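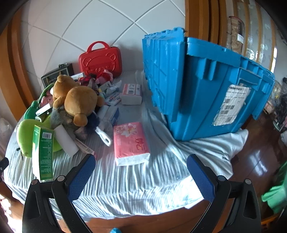

The blue crate, lid hanging, on the striped sheet.

Print this entry | E-mail this entry

March, 9:40 p.m.

Rained until lunch. I did the stairs and the hall closet in the morning and then sat down with the Stodcombe papers, which I have been putting off since the new year. The rental there ends in the summer and I have to say by the end of the month if I want it for another year. I went back and forth and still have not written to them.

The case for keeping it is the river path and the quiet. The case against is the drive, nearly 200 miles each way, and the damp in the back bedroom. Last fall I went down 2 times in all. That is a lot of rent for so few weekends. On the other hand I wrote more in those few days than I did here in a month.

Had soup and the end of the rye loaf. The bread is better toasted by the third day. I must remember to buy caraway.

After lunch the rain stopped and I walked to the post office with the two parcels. The line was out the door. The woman ahead of me was sending a lamp shade in a box made from two other boxes, and the clerk made her tape it again. I got home after three with wet shoes. The left one has a split along the sole and I don't think it can be glued a second time.

Did an hour on the language course. I am on lesson 11 and the past tense is finally starting to stick. I can read the short story about the ferry without looking up more than a word or so per line. Speaking is another matter. I say the sentences out loud in the kitchen and they sound fine until I play the recording back.

The seed order from Jukum came — everything except the yellow beans, which are out until April. I had forgotten I ordered the purple basil. Started the tomatoes in the tray by the south window, and put the peppers on top of the refrigerator where it is warm. Last year I started them too early and they got long and thin and fell over when I moved them outside. I would like to wait on the squash until the nights are better.

Called the Restar shop about the radio. They have had it for five weeks. The part is in but the man who does the tuners is only there in the mornings. The estimate is still 400, more than I paid for the radio. I said go ahead. I miss having it on while I cook.

Read in the evening. I am most of the way through the long book about the salt trade and it has picked up again now that the author is done with the tax records. There is a good chapter on the pans and how they were raked. I copied out a paragraph to use later if I ever finish the piece on the marshes.

Obura, the cat, has been asleep on the radiator cover since six and has not touched her supper. She did the same last week and was fine in the morning.

To do: shoes, caraway, answer Stodcombe, call about the gutter. Bed early tonight.

Comments (4)

marshwren: Keep the rental one more year. You always sound happier in the entries from there.

dot_in_ohio: My peppers go on top of the fridge too. Did you cover the tray? Mine dry out fast up there.

plainpages: What is the title of the salt book? I have been looking for something like it.

marshwren: Hope the cat ate her breakfast.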